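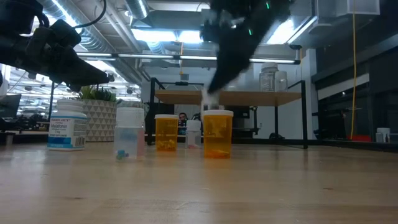

Trirkport, 2022-09-18
By the Reso bench desk

The quick-start sheet for a two-arm cell will tell you that you can have it picking up pill bottles before lunch. I've set this one up twice and I don't believe it. You can have it picking up one bottle before lunch, if the bottle is where you left it and nobody has bumped the table. Getting the second kind of bottle to work takes the rest of the day, so plan on that.

These notes cover our bottle cell, two black arms over a wood tabletop, running Flestum on the control PC. If you have a different controller the menu names won't match but the order of the work should.

Before you power anything

Clear the table and push on it with the heel of your hand at each corner. If it moves, fix the table first. Ours had a loose leg bolt when we moved it over from Bainbridge, and we spent an afternoon blaming the calibration for it.

Then check the fingers by hand with the arms off. Wiggle each one. There should be no play at the root. If there is, take the finger off, wipe both faces, and put it back on with a fresh screw. Don't reach for threadlocker the first time. I know the forum advice says to. You'll be changing fingers again within a month and you'll hate whoever glued them.

Follow the cables by hand from the gripper up to wherever they're tied off. Swing the arm through its full reach while you watch the slack. A cable that looks fine at home position can go tight at the far corner of the table, and the software has no idea.

Setting the grip

Flestum has an auto-grip button. It closes on whatever is there, reads the resistance, and picks a force for you. I have yet to see it pick a good one for a thin plastic bottle. It's tuned for something stiffer, I suspect, though the manual doesn't say so. Do it this way:

1. Stand an upright bottle in the middle of the table, cap on.
2. Jog the open gripper until the bottle sits between the fingertips.
3. Set force to 130 and close.
4. Lift a little and wait. If it slides, go up in small steps. If the wall bows in, go down.
5. Write the number on tape and stick it to the control PC.

Our amber bottles ended up at 131. Yes, after all that. The clear ones needed their own setting and I won't print it, since yours will be different and people copy numbers off pages like this one without testing them. The units are whatever Flestum says they are. I've never gotten a straight answer on that.

Coming down on a cap is a separate job from gripping the body. A cap is short, so a height error that wouldn't matter on the side of the bottle will leave you pinching air. Teach the cap height with the bottle you're going to use. If you swap bottles, teach it again.

Checking the wrist camera

Run the lens check with the lights the way they'll be during work. We have a long overhead fixture and a glass wall, and a glossy tabletop under that kind of light can wash out. A white cap on a pale table is the hard case. The vendor demos I've watched all seem to use dark caps.

Bring the wrist over an upright bottle with the fingers open and stop before you touch anything. Look at the live view and ask whether you can tell the edge of the cap from the table.
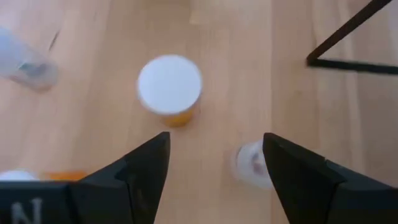 If you can't, lower the exposure before you touch any of the detection settings. People skip this and go straight for the threshold slider, which then has to be redone every time the weather changes outside. Leave the threshold alone until the picture is decent.

Next, try it moving. Blur is the part the lens check ignores completely. Run the approach at the speed you mean to use, save the view, and see if the cap still has an edge. If it doesn't, slow the last part of the approach. A full slowdown is overkill and costs you more time than it saves.

Put in some clutter too. Lay a bottle on its side near the gripper, add a clear cup or two, and leave them in the way. Clear plastic is where I trust the detection least - it will happily report a cup half hidden by a finger as nothing at all. If your cell has to deal with clear cups, test them next to the finger, where the view is worst.

Wear and upkeep

The manual calls for a finger inspection every 600 cycles. That's fine as far as it goes. I look at the tips every morning anyway and clean them with a dry cloth. Alcohol is allowed according to the sheet, but I stopped using it after one set of tips got slick.

Recheck the home position after any of these:
- a hard stop
- a finger change
- anyone moving the table, for any reason

If the home check is off, run it again before you recalibrate. Half the time the second run passes, and I'd like to know why. Reso's log shows 7 of these false alarms since we moved in. Until there's a fix, write down each one with the arm it happened on, and don't accept "recalibrate" as an explanation.

Next full check on this cell is in November.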